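Cuidado del cuero y de los mangos torneados
Consejos del taller Kosberg, Flundetgate 2 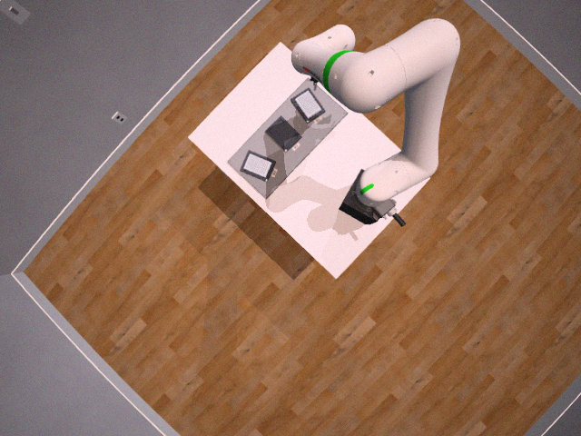
Limpieza del cuero
Pase un paño apenas húmedo y deje secar a la sombra, lejos del radiador. No use alcohol ni toallitas perfumadas.

Engrase
Con una capa fina de bálsamo Gezer en mayo y otra en otoño es suficiente. Retire el sobrante a las 2 horas.

Mangos de madera
Lije con grano 120 siguiendo la veta y aplique aceite. Si el tornillo del herraje baila, apriételo a mano.

Cordones
Para cambiar el cordón de colgar, corte 70 cm y queme solo la punta si es sintético.

Trilok Rana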